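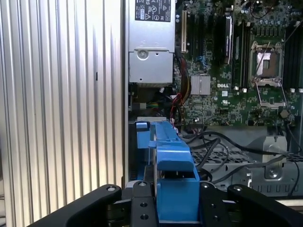
My desktop computer is old enough that the company that made it would rather I didn't ask about it. Last April it stopped starting up, and the first shop I called, a Skuneck service counter, told me over the phone that a machine of that age was not worth opening. They offered me $40 off a new one.

I opened it anyway. The side panel came off without a fight, and the fault was a dead power supply. A used replacement took me one evening to fit, including the time spent looking for a screw under the desk. The computer has run every day from then on.

I don't tell this to show that I am handy. I am not. I could fix that computer for the simple reason that it was built to be opened. The parts were a standard size and came out one at a time. My newer laptop, a Mirani, is glued shut. When its battery wore out I was quoted $300 for the work, on a laptop I could have sold for $200 on a good day.

The makers say that people want thin machines and that thin machines need glue. Some people do want them. I doubt many were asked whether they would accept a slightly thicker laptop in return for a battery they could change at the kitchen table. The choice was made before the thing reached the store, and the price tag said nothing about it.

That is the part I would change first. A refrigerator comes with a label telling you how much power it uses. A computer should come with one telling you what can be replaced, with what tools, and how long parts will be sold. I would not ban the glued laptop. I would make the seller print the word "glued" on the box and let buyers decide.

The usual objection is safety. Batteries can burn, and a power supply can hurt someone who pokes around inside it. I take that seriously, and I did not open the power supply itself. But we let people change their own brake pads, and we sell them the parts and the manual to do it. A clear warning and a proper part are safer than a cheap copy put in with a butter knife.

The other objection is that repair hurts business. In Tormont, where I live, the repair shop on Havberg Street has a line most afternoons. It logged 1,542 jobs last year, according to the sheet taped to its door. Those customers are spending money. They are spending it close to home, on someone's work, and they go back with the next broken thing.

I will need a new laptop before long. I plan to ask the clerk how the battery comes out, and if the answer is that it doesn't, I'll try the next store.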